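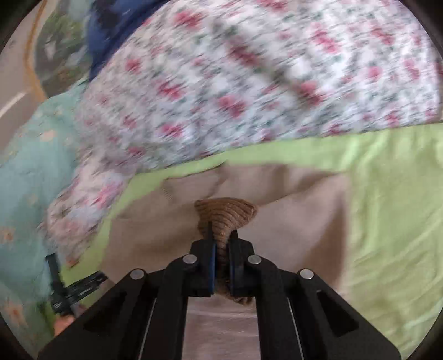

The Green Sheet

Provby paid by the accepted episode. An episode was one piece of cloth, picked up, folded or moved, and put down again. You held a gripper in each hand, you said "start" out loud, you did the thing, and you said "end". If you forgot to say "end" it didn't count.

I was working in my aunt's bedroom at Hendau that August. She had gone to stay with her sister and said I could use the bed as long as I washed everything afterwards. The contract asked for a lived-in surface, so I pushed the covers back as far as the lime green sheet and left them where they fell.

The small brown piece was the worst. It had ribs all over it and it bunched when you pinched it. The blue pads would close on it and the top would open out like a fan, and then I had to decide whether that was a good grasp or a bad one. The instructions said a good grasp was one a careful person would be satisfied with. I read that line several times. I had never thought of myself as being satisfied with a grasp.

By the end of the second week I had sent in 337 episodes. Sixty-one came back. The reason given for most of them was "hesitation". I looked through a few. I could see what they meant. The fingers came down, stopped, went a little to the left, and came down again. In one of them I had stopped completely, with the cloth half lifted, and I remembered that the post had come and I had been listening to the letterbox.

I rang the office at Lapointe and got Sylvie Cloutier. She had a slow voice and she was eating something.

"They don't want it perfect," she said. "They want it decided."

"What if I decide wrong?"

"Then drop it and pick it up again. Dropping's fine. We like dropping. We've hardly got any."

So I went back and dropped things. I dropped the brown piece 30 times in one afternoon and every one was accepted. After that I was quicker with all of it. I stopped thinking about which finger went where. My hands had started to do it at other times too. In the kitchen I caught myself lifting a tea towel with finger and thumb held stiff, and I nearly said "end" when I let go.

The fleece came last on the list. It was a greyish beige and would not hold a crease. You could fold it to a point and the point would roll itself up. I did the left corner, then the right, then opened both grippers and let it lie.

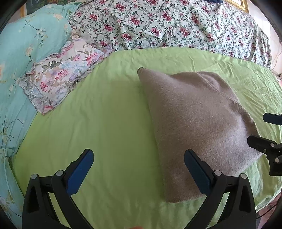
Sylvie said, when I rang again, that the fleece ones were going straight into the next training run and that I should leave the odd pause in after all. The model at Ekevis had learned from people who never paused, and now it grabbed at everything as soon as it saw it. It had pulled a blanket off a table with a lamp on it.

"How long a pause?" I asked.

"However long you'd take."

"You sent back 61 of mine for that."

"I know," she said. "Send them in again."

I sent them in again. Nine were refused a second time, and the one with the post was among them. The rest were paid within the week, at the full rate.

My aunt came home on the Lapointe bus with two bags and a cold. I had washed the sheet and the covers and made the bed up properly. She stood at the foot of it for a bit with her coat on.

"And it can do this now, can it?" she said. "Your machine?"

I told her it could pick up a cloth. I said it was still learning where to put it down.

She took off her coat and held it out, and I went to find a hanger.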